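Okelstead Community Help > Clubs and Classes > Robotics

Club gripper drops the thin stuff, grabs the boxy stuff fine?

posted by vanano_bench

Hi all! I help run the evening robotics club in Okelstead and we're getting ready for the Ratanaporn tabletop challenge in May. The rules say you have to move 4 kinds of household items into a tray, using hand-held grippers for the practice rounds and then the real arm on the day. Our budget for the whole thing was $765 and it's pretty much gone, so please don't tell me to buy a new gripper (I would love to).

Boxes and bottles, no trouble. Anything flat and crinkly, like a snack bag, and we're in for a bad night. The fingers slide over the top or pinch up one corner and then it slips. We've got two students who can do it maybe half the time and they can't explain to the others what they're doing differently. Is it the tips? The angle? Are we squeezing too hard? I've put three pictures from our table at the bottom of the thread so you can see what we're working with.

prondum_shopkid

its the angle. come in lower

coach_in_the_annex

We went through the same thing with our kids last year, so here's what worked for us — your table may be different.

First, stop going straight down. Have them lay the fingers almost along the table and slide forward until the bag bunches up a little, then close. A bag lying flat gives you nothing to hold, but a bag with a fold in it is easy. Push it gently against something heavy if you have to (check your rules on that, ours allowed it).

Second, wipe the tips. Snack bags leave grease and we lost two whole practices before somebody thought to clean ours with a damp cloth.

And have your two good students record themselves going slow, really slow, and then let everybody watch the clips together. Mine had no idea they were tilting their wrists until they saw it. We did this with the Prondum kit, and the tips on that are pretty stiff, so if yours are softer you may not need to squeeze as much as we did.

Good luck in May!

vanano_bench

Thank you both! Trying the low slide tonight. Pictures as promised:

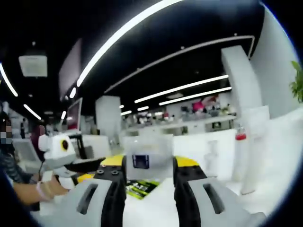
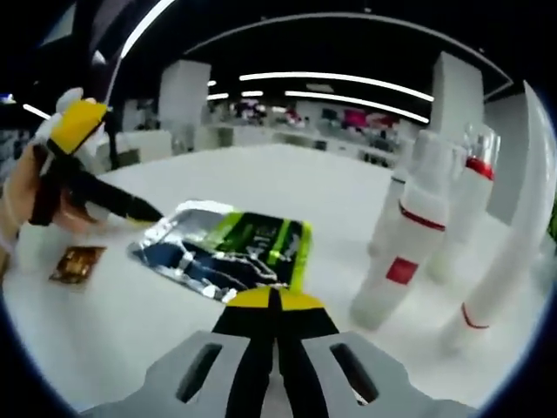
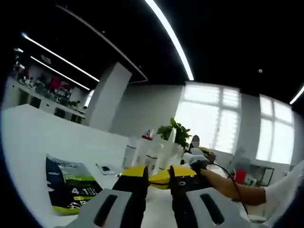
Our gripper at the practice table, yellow tips and all. The silver snack bag is in the second one.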